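## 4.2 Open day at Estlow

The second round of data came from a two-day open day held at the Estlow site in June. Visitors came in groups, watched a short introduction by one of the authors, and were then free to try the stations. Over the two days 772 visitors signed the consent form and took part in at least one session. Children under twelve could take part with a parent, but their trials were left out of the analysis.

Two stations were set up. The first was a talk with slides and printed material. The second, which is the subject of this section, let visitors steer the simulated two-armed robot, Minja, from a desk with two hand controllers. We chose simulation over the physical arm used at Skerirgate (Section 4.1) mainly for safety reasons, and so that the same rooms could be loaded again for each visitor. Carter Fehr ran the desk on both days, with Rezaul Akanda looking after the logging machine.

Each visitor was given one practice trial and up to three scored trials. The task was always given in the same words: move the right gripper to the cabinet, pick up the item named by the operator, and put it down on the table. Visitors were told that they could use the left arm if they wished. A trial ended when the item was released, or after 90 seconds. The rooms were taken from the Prurevton set, with furniture and wall fittings left as supplied. Figure 3 is taken from one of the scored trials.
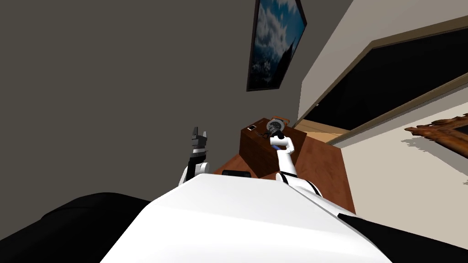 *Figure 3. Simulated view from a visitor trial, with the right gripper just above the top of the cabinet and the left gripper empty.*

In total 2,129 scored trials were recorded. After removing those by children, those with a dropped controller connection and those in which a helper took over, 1,635 were kept. The logs hold joint positions, gripper commands and the rendered view, all stamped with the same clock.

Two points came up often in the notes kept at the desk. First, visitors found it hard to judge height over the cabinet. Many stopped with the gripper a little above the surface and closed it there, then opened it and tried again lower down. Jamila Roy marked these early closings by hand in the logs, and they are treated as a separate event in Section 5. Second, most visitors left the left arm alone for the whole trial - even those who had used it freely in practice. When asked, several said that they had simply forgotten about it.

The queue had some effect on the data. Between late morning and about 2 pm the wait was long enough that we cut the scored trials to two per visitor, and the talk at the first station was shortened. Visitors in this period therefore had less spoken guidance than the others. We compared the two groups and report the result in Table 4, but the split was not planned and should be read with care.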